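Setting a place on a small square table

I have been working through the house one surface at a time since February, and the table is next. It is a light wood, square, and small enough that every item put on it has to earn its area. What follows are my notes on laying one place and keeping the cutlery within reach.

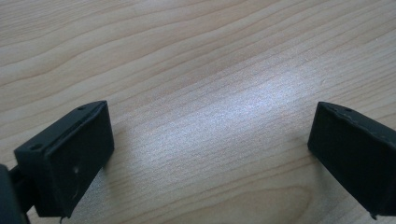
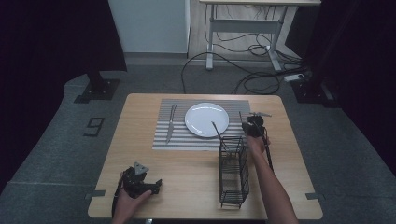
The light wooden tabletop is common to both.

Should the knife go on the left or the right of the plate?

The usual British setting puts the knife on the right with the blade facing the plate, and the fork on the left. A left-handed diner may prefer the two swapped, and at home there is no harm in doing so.

Placemat first. I put a striped one on the far half of the table, with the plate in the middle of it. Stripes are useful for alignment: the rim of the plate can be checked against one stripe, and the knife should cross them at a right angle. With a plain mat I am usually a few degrees out and only see it after I have sat down.

The wire holder is the part I have changed my mind about. I used to keep it in a drawer and bring out what was needed. Now it stands on the table in front of the mat, which costs some space but saves a trip. Three points on wire holders in general:

Long-handled forks and spoons lean. If the holder is close to the mat they will lean over the plate. Either turn them to face away or move the holder back.

Thin handles can slip through an open grid at the base. A disc of cork, cut slightly undersize, stops this and lifts out for washing.

A tall holder with little in it tips easily. Put the heavier pieces at the bottom or choose a shorter one.

Uriel Palma wrote to me after the shelf post to recommend a 60 cm table as the minimum for one person. I agree for a meal with a side plate. For a single plate and a glass it can be less, provided the holder is off to one side.

On spacing, I leave 20 mm between the edge of the plate and the knife. Abelardo Cáceres uses 12 mm and says the setting looks tidier for it. It does, but I find the knife awkward to pick up - a matter of finger size, I suspect.

Bare wood around the mat should be wiped along the grain with a cloth that has been wrung out well. I oil mine every 8 weeks in winter and less often the rest of the year. The next job is felt pads for the feet of the chairs, which have begun to mark the floor in the hall.

Recent posts
Shelf brackets from Mestedach, fitted
Drawer dividers: Orgate or home-made?
Re-oiling a chopping board
Flilgate hooks after a year in the hall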